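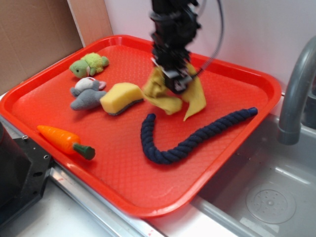 Print this page | E-mail this page to a colleague

Countertop Arm Kit: Inspection Checklist Before Purchase

Kit under review: Vollora countertop arm with two-finger gripper, supplied by Grevex
Site: Clukstead test kitchen
Inspected by: Umesh Solanki
Date: 24/03/2021

The kit is offered for tidying and sorting light household items next to a sink. The checklist follows the order we used on site. Each line is marked OK, FIX or FAIL, with a comment where one is needed. Nothing here replaces the supplier's manual.

1. MOUNTING AND COUNTER

1.1 Mount tight to its support, no play when pushed by hand. OK
Bolts were checked with a torque wrench before power-up and again at the end of the day. No change.

1.2 Counter level and able to take the load. OK

1.3 Work tray seated flat and unable to slide. FIX
We used a red plastic tray with a raised rim, set at an angle with one front corner out over the edge of the sink area. The arm pushes down when it picks up cloth, and an overhanging corner can tip. Either move the tray back or fit the non-slip pads from the accessory bag. The supplier should put the pads on the main parts list.

1.4 Clearance to walls and fixed fittings. FIX
The far rim of the tray comes almost up to the wall, and the faucet is on the other side. Set the travel limits for both before the first automatic run. The default limits assume an open bench. Ours were set by hand and took two tries.

2. CABLES AND POWER

2.1 Power supply kept off the counter. OK

2.2 Outlet on a ground fault circuit. OK
Tripped and reset with the test button.

2.3 Arm cable free through the full range of travel. FIX
The cable loops out from the side of the arm and back down to the wrist. It needs the slack for wrist rotation, but a loop that size could catch on a tall faucet. Two clips would hold it closer. Check again after adding clips, with the wrist turned to both end stops.

2.4 No damage to cable jacket. OK

3. WATER

3.1 Faucet off and not dripping before start. OK

3.2 Gripper and wrist rated for splashing. FAIL
The data sheet gives no rating for the wrist. Grevex says the arm is meant to work beside a sink and not in one. Until there is a rating in writing, do not run water while the arm is powered.

3.3 Drain cover in place. OK
A dropped item should stay in the basin.

4. EMERGENCY STOP

4.1 Stop button within reach of the operator. OK

4.2 Arm halts when button is pressed during a downward move. OK

4.3 Gripper holds its load after a stop. OK
Tested with the cloth and with the sponge. Holding is the right choice for soft items. Anyone planning to lift glass should ask for a separate test.

4.4 Arm does not restart by itself when the button is released. OK

5. GRIPPER AND TEST ITEMS

The load for this section was a mustard-yellow cloth, a kitchen sponge, a green plush turtle, a gray plush mouse, a plastic toy carrot and a length of twisted navy rope.

5.1 Finger pads clean and firmly attached. OK

5.2 Cloth picked up by a fold without tearing. OK
The gripper goes down into the cloth and pinches. Loose flaps hang below the grip, so set the lift height for the longest flap and not for the fingers.

5.3 Rope picked up without snagging. FIX
Frayed ends can work in between the finger and its bracket. Trim them or tape them. Inspect the gripper after each rope session.

5.4 Smooth hard items held securely. OK
The carrot slipped once at the lowest force setting and held at the next one up.

5.5 Plush items free of loose parts. OK
Pull on ears and trim by hand first.

5.6 No pinch point open to the operator's hand during loading. FAIL
There is no guard at the tray side. Load only with the arm parked and the stop button pressed in.

6. RUN LOG

Picks attempted: 952
Picks completed: 709
Operator stops: 47

Most of the missed picks were cloth and rope. None of the stops was for contact with a person. The success rate is the buyer's concern and is not scored here.

RESULT

Not accepted as supplied. Items 3.2 and 5.6 must be closed in writing, and the FIX items corrected on site. Repeat inspection is planned for June.

Print this page | E-mail this page to a colleague

We use cookies to remember your settings. By continuing to use this site you accept our cookie policy.

Comments (4)

benchtop_ray
Same trouble with the cable loop on ours. We used hook-and-loop straps instead of clips so it can be taken off for cleaning.

Grimshaw Facilities
Did you check the stop button with the arm at full reach? We saw a longer coast there than close in.

Umesh Solanki
Only during the downward move over the tray. I will add full reach to section 4 for the repeat.

T. in maintenance
Line 1.3 should be a FAIL in my view. If the tray tips, everything goes in the sink.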